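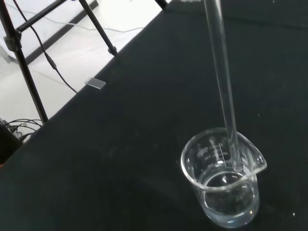 Stirring by hand: an interview with Mutua Athumani

Mutua Athumani runs the preparation room at Makori, a teaching laboratory that supplies the Treltby and Kekport sites with made-up solutions. The room issued 2,752 bottles last year. Most of the dissolving is still done in beakers with a glass rod.

He puts the choice down to batch size. "We make small volumes of many different things. A magnetic stirrer needs a bar, and the bar has to be fished out, rinsed and accounted for. With a rod I rinse the rod into the beaker and go to the next one."

The short, wide beaker is his default. A tall one is steadier to pour from, he says, but the rod has less room to sweep and solids collect at the base. He fills to half at most when anything is to be stirred. The remaining height takes the swirl, and also the rinse water that is added later.

His technique is plain. The rod moves in a circle without touching the wall, and the wrist does the work. "If I can hear it, it is being done badly. A rod that taps the glass scratches it, and a scratched beaker breaks when you heat it." New staff practice with plain water before they are given a solid to dissolve.

Between stirs the rod stays in the beaker, resting near the spout. When the time comes to pour, it is lifted and held against the lip, and the liquid runs down it into the flask. Athumani leaves the rod in only where the beaker is heavy enough to hold it. A long rod in a small, empty beaker will tip it over, and the room lost 3 that way in March.

On graduations he is strict. The printed scale is used to judge how full the beaker is, and never to measure. "People see 100 or 150 in white print and believe it. Final volume is made up in a volumetric flask. I have sent back labels over this."

The benches are black, which he prefers for clear solutions. Undissolved white powder shows up against the dark surface, and so do chips in the rim. Colorless liquid is harder to see, so he looks for the line at the wall and the reflection on top. For dark solutions he puts a sheet of white paper underneath.

Rods are washed with the beakers and dried upright in a Rodetti rack. The ends are checked by touch through a glove. Any rod with a rough end goes in the glass bin. He used to fire-polish them again at a burner, 2 or 3 at a time, and stopped when the burner was moved to the Kekport site.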